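Clamdale Library Extends Device Lending Program Through Next Spring

July 2023

The Clamdale Public Library will continue its device lending program through the end of next March, following a vote by the library board to renew funding for the service. The program allows cardholders to borrow a smartphone with a prepaid data plan for up to three weeks at no cost.

The service opened in March with 34 phones at the main branch on Hirvonen Street. Under the renewed plan, the number available will rise to 58, and the Drilto neighborhood branch will begin lending devices for the first time. Residents who hold a valid adult library card in good standing are eligible. Applicants under 18 may borrow a phone with the signature of a parent or guardian.

According to the library's report to the board, phones were checked out 316 times in the program's opening months. The most common reasons given by borrowers were applying for work, keeping medical appointments by video, and completing forms for housing or public benefits. A smaller share of borrowers reported that their own phone was being repaired or replaced.

"Many of the services our residents depend on now assume that a person has a working phone and a connection," said Ritva Honkanen, director of the library. "The lending program gives people a way to meet a deadline or keep an appointment while they make longer-term arrangements."

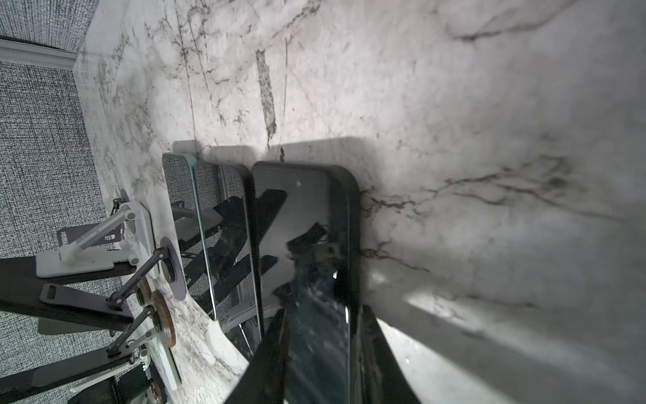
The board also approved changes to the lending rules. Loans may now be renewed once, for a total of six weeks, provided that no other patron has placed a hold on the device. Late returns will no longer result in a daily fine. The data plan will instead be suspended on the third day after the due date, and service will resume when the phone is returned and checked in. Borrowers remain responsible for loss or serious damage, with the replacement charge capped at $400.

All personal information is erased from each device when it is returned. Library staff reset the phone to its original settings before it is lent again, and no record of calls, messages or websites visited is kept. Patrons are asked to save any photos or documents they wish to keep before bringing a phone back, as the library is unable to recover files after a reset.

Martti Lehtinen, who manages technology services for the library, said the Drilto branch was selected on the basis of requests received at the front desk. Patrons in that area have had to travel to the main branch to collect and return devices, a trip that requires a change of buses for most residents.

The library will offer a free introductory session at both branches for new borrowers. Each session will cover setting a passcode, joining a wireless network, making a video call and recognizing fraudulent messages. Attendance is optional and is not a condition of borrowing. Large-print instructions will be included with every phone.

Funding for the renewal comes from the city's general allocation to the library and from a grant awarded by the Bendetel Fund, which also supports the homework help program at the main branch. The renewal does not affect lending of laptops or wireless hotspots, both of which remain available under their current rules.

Holds may be placed in person, by telephone or through the library's online catalog. A photo ID is required at pickup. Devices must be returned to a staff member at the service desk of either participating branch and should not be placed in the outdoor book drop.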